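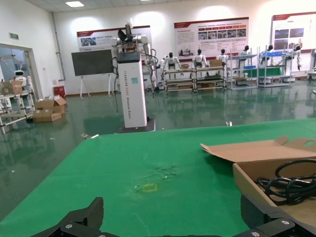

What I Did With My Weekend at the Komness Fan Fest

I came home from Komness with a sore back, a hoarse voice and a foam sword I don't remember paying for. It's my fourth year. Every March I say I'll skip the next one, and every fall I'm up at midnight refreshing the ticket page with the other 800 people who said the same thing.

For anyone new to this blog: Komness is a small weekend for fans of the Clelard books, and of the movies too, though we argue about the movies. It's held in a hotel with carpet you could lose a child in. The food is sandwiches. The sandwiches are egg.

The big draw this year was the prop display from the second movie. I stood in line for almost 30 minutes to look at the Tandia lantern, which on screen is the size of a beach ball and up close is more of a grapefruit. I've spent years picturing myself carrying it through the marsh. I could carry it in a coat pocket. The woman ahead of me said "oh" in a very small voice and I felt that in my chest.

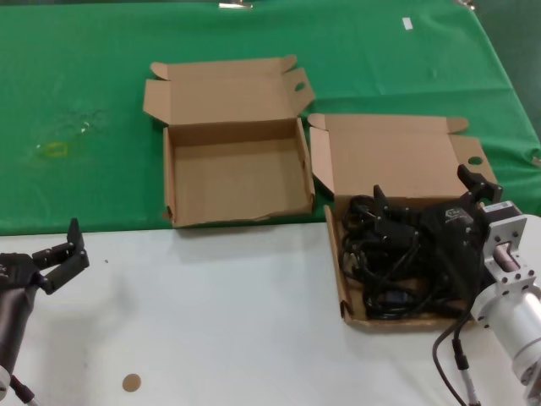

I got over it in the dealers' room, where I bought a map. I own three maps of Tandia already, but this one has the ferry route on it, and if you've read the fourth book you know why that matters. (If you haven't, the ferry gets its own chapter and the chapter is 24 pages. I love it. My sister threw the book across a porch.)

Then there was trivia. Our team was called Bortolotti's Left Boot, after the only boot that survives the siege, and we came in second to last. I will go to my grave insisting the question about the page number was unfair. The answer they wanted was 561, which is true in the hardcover. In the paperback the wedding falls much earlier, and I own the paperback, and I said so, possibly more than once. The other team that got it wrong bought us a round, so some justice was done.

The costume parade started at 4 p.m. and ran long on account of a dragon that couldn't fit through the double doors. It went in sideways in the end, to huge applause – the best entrance of the night by a mile. I wore the gray cloak again. Two people asked if I was a monk.

Tickets for next year go up in September. My cloak needs a new hem before then, and I should probably read the hardcover.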